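## 4. 共享工坊条件下的搭建与复现

### 4.1 搭建条件

现有文献中，"家庭可复现"一词用得相当宽松。多数报告给出零件清单和总价，却很少写明装配者花了多少小时、返工几次、手边有哪些没有列入清单的工具。本节记录我们在 Divley 共享工坊重做 Gidateo 桌面级抓取方案的经过。装配由 Teodoro Lozano 与 Iraís Magaña 完成，两人都有机械加工经验，因此下文的工时只能看作下限，不宜外推到初学者。

方案原文称整机可在一个周末内完成。我们的记录是 49 小时，不含等待零件的时间。其中花在机械装配上的不到一半，余下大多耗在走线、标定以及对文档含糊之处的反复试错上。原文对走线只写了一句"沿臂固定即可"，没有给出弯曲半径，也没有说明末端活动时线缆应留多少余量。Magaña 前后改了四版走线，第三版在手指完全张开时会拉紧接头，第四版才勉强可用。我们不认为第四版是好的设计，只是到测试开始时没有再出问题。

### 4.2 地面标记与末端间隙

工作区边界用黄色胶带贴在地面上，作为人工复位的参照。这种做法在业余搭建中十分普遍，其精度却很少有人报告。胶带自身有宽度，取内沿还是外沿为准，两名操作者起初并不一致，直到二月份核对日志时才发现。此前的数据因此全部作废，没有纳入统计。

末端附近的间隙是另一处可疑之处（图 1）。原方案的渲染图中，手指周围干净整洁，看不到任何线缆或包缠物，以此估算碰撞余量显然偏于乐观。

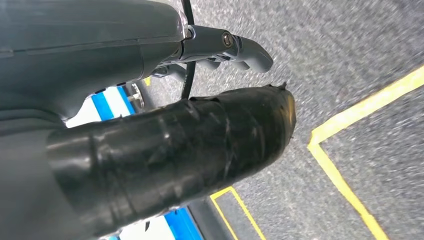 **图 1** 夹爪末端、黑色线缆与缠有黑色胶带的圆柱形物体，背景为带黄色胶带标记的地面。

这样的搭建能否称为"低成本"？

只计零件时可以，一旦计入工时和返工，这个说法就很难成立。

原文的成本表停留在采购价上，没有折算人工，也没有计入报废件。我们并不要求业余项目按工业标准核算，但既然论文以成本作为主要卖点，至少应当说明排除了哪些项目。若工坊的钻床、示波器和打印机都算作"已有设备"，那么所谓家庭条件其实是一间设备齐全的工坊，与多数读者的处境相去甚远。

### 4.3 重复性测试

测试共执行抓取 1080 次，目标为同一组形状规则的木块，起始位置由操作者按地面标记摆放。成功的判据是目标离地并保持至放置指令发出。按此判据，成功 732 次。原文报告的成功率明显高于这一结果，但没有给出失败的定义，也没有说明中途人工干预的试次如何处理。我们把凡有人伸手扶正的试次一律记为失败，这很可能是差距的来源之一，至于占多大比重，现有数据无法判断。

另有三点限制需要交代：

- 控制板采用 Stukard 的现成产品，固件在测试期间升级过一次，升级前后未做对照。
- 摆放由人完成，两名操作者的手法差异没有单独估计。
- 全部测试在同一间工坊进行，照明和地面条件没有变化。

最后一点尤其值得警惕。表面上看，条件恒定有利于比较，实际却可能掩盖系统对环境的依赖。Damasceno 方案的作者曾以类似设置主张其标定"一次即可长期使用"，我们对此持保留态度。在我们的日志里，共有 3237 条位姿记录，残差在连续运行后呈缓慢漂移，重新标定后回落，随后又开始上升。漂移源于结构松动、温升还是线缆牵扯，目前没有证据可以区分。Lozano 倾向于结构松动，他在拆检时发现两颗腕部螺钉的扭矩低于装配值；但这两颗螺钉装配时是否真正拧到位，日志中没有记录。

基于上述情况，本文不给出对该方案的总体评分。表 3 列出各批次的原始计数，包括作废批次的日期与作废原因，供后续复现者自行核对。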